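Nerby Opens Equipment Planning Service for Companies Buying Their First Robots

24 May 2026

Nerby today opened a planning and budgeting service for small and midsize companies that want to buy robotic handling equipment. The service covers the months before a purchase order is signed, including task review, a written cost plan and a comparison of supplier quotes. It is open to manufacturers, repair shops, warehouses and labs.

Nerby has worked with equipment buyers on conveyors and packing lines since it was founded. Requests for help with robot arms and grippers have grown over the past year, and many come from companies with fewer than 100 employees and no automation engineer on staff.

"Most of the calls we get start with a price from a brochure," said Fergus Leckie, head of equipment planning at Nerby. "The arm is one line in the budget. Then there is the gripper, the mounting, the floor space, the training and the hours somebody spends teaching the thing what to pick up. We put all of those lines on one sheet before anyone signs."

The service has two stages. In the first, a Nerby planner spends time on site and lists the handling tasks the customer wants to automate. Each task is recorded with the size, weight and surface of the item, how often it is handled, and what happens if it is dropped. The customer receives the list within 90 days of signing up, along with a budget range for each task.

In the second stage, Nerby sends the task list to suppliers and returns their quotes in a single format. Installation, spare parts, software fees and service visits are shown separately. Customers may stop after the first stage and keep the task list for their own use.

The planning sheets were tested in a pilot with Weltgate, a parts distributor, and Bajpai, an electronics repair company. Weltgate went through 2,656 stock items and found that nearly 70 percent could be handled with one type of two-finger gripper. It dropped a second gripper type from its budget as a result. Bajpai chose to put off buying an arm and is spending its first-year money on hand-held gripper tools and staff hours for recording demonstrations.

Leckie said the order of spending matters for companies in Bajpai's position. Small, flat items with smooth surfaces are common in repair work, and a short trial with hand-held tools gives a buyer something to show suppliers when asking for a quote. 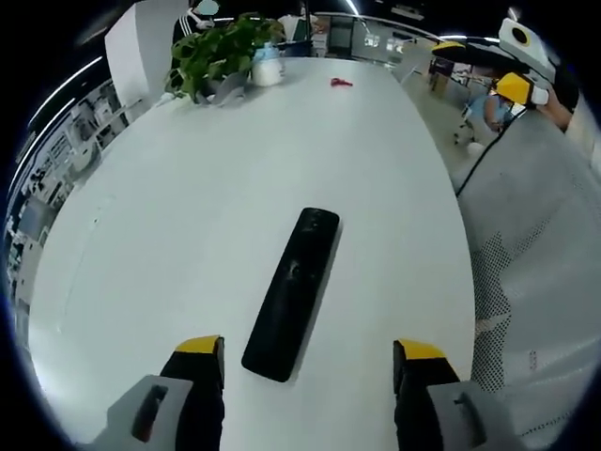 "A supplier can quote properly when they know what the part is and how it sits on the table," Leckie said. "If they don't know that, they add a margin, and the customer pays for it."

Nerby does not sell robots or grippers and takes no commission from suppliers. The fee for each stage is fixed and agreed in writing before work starts. Travel is billed at cost.

A budgeting worksheet called Orside is included with both stages. It tracks purchase, lease and maintenance costs over the life of the equipment and can be updated by the customer's own finance staff. A version for companies with more than one site is planned for October.

Companies can request a first call through the contact form on the Nerby website. Requests should include the type of items handled, the number of shifts and the date by which a budget has to be approved.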